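Reviews > Bench Gear > Teleop

Brilmont hand controllers: a month in

Print this | E-mail this
761 shares | 14 comments

I've been using the Brilmont hand controllers since October to teach a two-arm setup to fix drinks, and I like them a lot more than I thought I would! You hold one in each hand, the arms copy you, and everything you do gets saved as a demo. Mirsad Pavlović talked me into them after my old joysticks (the Pacheco ones, don't bother) gave me sore thumbs.
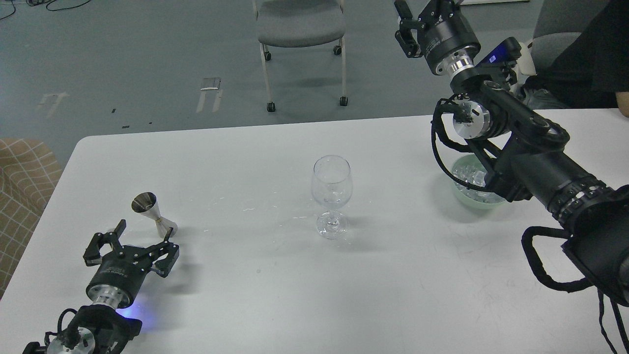

The triggers are the best part. They're light, they have a long pull, and you can stop the fingers anywhere between open and shut without fighting a spring. I found that out on bar stuff, which is fussy – a stemmed wine glass wants a soft squeeze, and a steel jigger with its smooth slanted sides wants you to come in square and close slowly. Ice in a bowl is still a pain, but I blame me for that one.

What I don't like: the wrist twist lags a hair, so pouring feels like steering a boat, and the redo button sits right where my pinky rests. I threw out plenty of good takes before I taped over it. Mateja Krasniqi has bigger hands and never hits it.

They're $600 for the pair. If you're planning on 1,000 demos, get them. For a weekend of poking around, borrow some.

Four stars out of five.

Filed under: Robot Teaching, Controllers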